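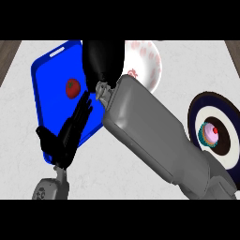
Serving tray

A serving tray is a flat, shallow carrier with a raised rim, used to move food, drinks and tableware from one place to another. Trays are made in many shapes, most often rectangular, round or oval, and in materials including wood, metal, plastic, lacquered paper and woven cane. The rim keeps cups and plates from sliding off while the tray is being carried.

History

Flat carriers for food are found in many early cultures, in pottery, wood, bronze and silver. In East Asia, lacquered wooden trays were used both for carrying food and as individual tables. Large metal trays set on folding stands served a similar purpose in parts of North Africa and the Middle East, and they are still used there for tea and shared meals.

In Europe, silver trays were for a long time limited to wealthy households. Cheaper trays of tinned and varnished sheet iron, known as japanned ware, became common in the 18th century. Papier-mâché trays were also popular, often painted with flowers or landscapes. Molded plastic trays spread during the 20th century along with cafeterias, school lunchrooms and air travel.

Construction

Wooden trays are usually built as a flat base set into a frame, or pressed from thin layers of veneer over a mold. Metal trays are stamped or spun from sheet. Plastic trays are molded, and the rim and handles are formed in the same step as the base.

Handles may be fixed to the rim, cut through it, or left out. Round trays used by bar staff normally have no handles and are balanced on one hand. Many have a cork or rubber surface to hold glasses in place.

Types

A butler's tray has high sides, often hinged, and rests on a separate stand. A bed tray has short legs that fold underneath. A salver is a flat tray without handles, traditionally silver, used to present letters, cards or drinks. Compartment trays are divided into sections and are used in schools, hospitals and prisons.

Care

Wooden and lacquered trays are wiped with a damp cloth and should not be soaked. Silver trays need regular polishing. Most plastic trays can go in a dishwasher, although printed designs may fade with repeated washing.

See also

Tableware
Lazy Susan
Tea set
Platter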